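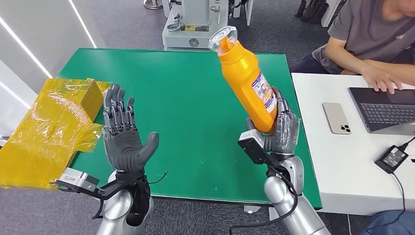

A customer on the Escobar side of the district wrote to this newsletter that the hydrants on her street had been opened twice in one spring, that the water ran brown into the gutter each time, and that she could not see why a utility asking households to conserve should be permitted to do so. Her letter was put to the superintendent of the Larnura Water District at the beginning of an interview held at the district office in July.

The superintendent said the letter was a fair one and that the office receives several like it every year.

"It looks like waste, and I understand that," the superintendent said. "When we open a hydrant, we are moving water through the main fast enough to lift what has settled on the bottom. Most of what has settled is iron and manganese. If we leave it there, it comes loose on its own schedule, usually on a hot afternoon when everybody is watering, and then it comes out in somebody's laundry."

The district serves 4,000 accounts in Larnura, in the Escobar addition, and along the Skimerero Road as far as the county line. It maintains 143 hydrants. All of them are flushed in the spring, and those on dead-end mains are flushed again before the irrigation season. The street in the letter is a dead end, and it was accordingly visited both times.

The superintendent explained that dead-end mains present a particular difficulty. In a looped system, water can reach a given house from two directions and is seldom still for long. On a dead end it moves only when a customer at the far end turns on a tap. Much of the Escobar addition was laid out in short courts, each with its own branch line, and the branches were never joined.

"That was the ordinary way to do it when those houses were built," the superintendent said. "It saved pipe. We have been paying for the pipe they saved ever since, a little every spring."

Asked whether the branches could now be connected, the superintendent said that three of them will be. The work is in the capital plan and depends on easements across back lots, two of which have been signed. The remaining courts would require crossing the Grumus Canal, and the cost of a crossing could not be justified by the number of homes it would benefit.

The conversation then turned to the source of the water. The district draws from 2 wells near the foot of the Skimerero grade and holds a small right to surface water from the canal, which it has not used in recent years. The superintendent described the older well as dependable but declining in output. Its screen was last cleaned by a contractor who brushed the casing, surged the well, and pumped it to waste until it ran clear. Output improved after that work and has since begun to fall again.

"A well is a machine with most of its parts where you can't look at them," the superintendent said. "You go by the numbers. You write down the water level before you start the pump, you write it down again while the pump is running, and you compare that with the same month last year. The operators before me kept very good notebooks, and I am grateful to them every week."
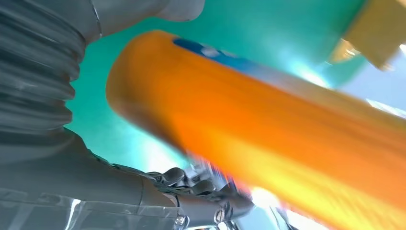 Gray ribbed sleeve and smooth housing, close view.

The notebooks go back 40 years. They are kept in a steel cabinet in the front office and are still consulted, although readings are now entered into a spreadsheet as well. The superintendent opened one to a page on which an operator had recorded, beside the static level, that the gate at the canal crossing was sticking and should be greased. The gate still sticks. It was greased again in May.

Several customers had submitted questions in advance about taste. The superintendent said that complaints about taste fall mainly into two groups. Some customers notice chlorine, particularly in the homes nearest the treatment building, where the residual is highest. Others report an earthy or musty flavor, and in those cases the office first asks whether the taste is present at every tap in the house.

"If it is only the kitchen, it is very often the filter in the refrigerator," the superintendent said. "People put one in when they buy the refrigerator and then they forget it exists. We will still come out and take a sample. But I would change the filter first."

Customers who notice the taste of chlorine may fill a pitcher and leave it uncovered in the refrigerator overnight. The superintendent also recommended running the cold tap in the morning for a short time before drawing water for coffee or for infants, and using only cold water for cooking. Hot water has been sitting in a tank, the superintendent noted, and tanks are rarely drained as often as their manuals advise.

On the matter of rates, the superintendent was careful to distinguish between the decision, which belongs to the board, and the budget on which it rests. The base charge has been unchanged for several years while the price of fittings, chemicals, and electricity has gone up. Electricity is the largest single item after wages. Both well pumps run chiefly at night, when the power rate is lower, and the storage tank on the hill carries the town through the day.

"The tank is the reason your pressure is the same at six in the morning as it is at noon," the superintendent said. "It is also the reason I look at the hill first thing when I drive in."

The tank itself is due for interior inspection. The district considered draining it for the purpose and decided against doing so, as the town has no second tank and would have to be supplied directly from the wells for the duration. A diving contractor will inspect the interior with the tank in service. Customers should expect no interruption, though some may notice a slight cloudiness from trapped air. Air clears from the bottom of a glass upward within a minute or so. Cloudiness that does not clear should be reported.

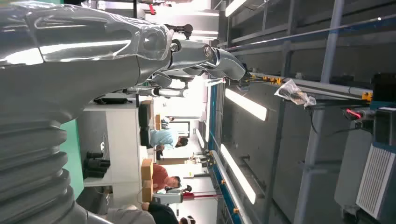 Long white desk beside a teal-green floor.

The superintendent was asked what customers could do that would be of most help to the district. The first answer concerned meter boxes. Many have been planted over, and a few have been covered with gravel or with landscape fabric. A reader who cannot find the meter must estimate the bill, and an estimated bill can conceal a leak for months.

"We had a house on Skimerero Road where the toilet ran all winter," the superintendent said. "The box was under a juniper. When we finally got a reading, it was a very unpleasant bill for a very nice family, and we worked out a payment plan. I would have preferred to call them in December."

The second answer concerned the shutoff valve inside the home. The superintendent advised every household to locate the valve, to turn it fully closed and fully open once a year, and to show it to anyone in the house old enough to operate it. A valve that has not been turned in a long time may seize, or it may drip at the stem when it is finally moved. A drip can generally be stopped by snugging the packing nut. A valve that will not close should be replaced by a plumber, and the district will turn off the water at the street without charge while that is being done, provided the office is given one working day's notice.

The interview returned at its end to the letter from Escobar. The superintendent said the district had learned from it that door hangers were reaching only the houses nearest each hydrant, and that customers farther down the same main were left to wonder about the color of the water. Beginning with the next round, hangers will be delivered to every address on the branch being flushed, and the schedule will be posted at the Grumus Canal bridge and at the front counter.

"She asked why we do it twice," the superintendent said. "I would like her to come along when we do her street. She can hold the jar. It starts out the color of tea, and you stand there until you can read a newspaper through it, and then you close the hydrant slowly and go on to the next one."

Customers who wish to be notified before flushing on their street may leave a telephone number at the counter or write it on the back of the payment stub.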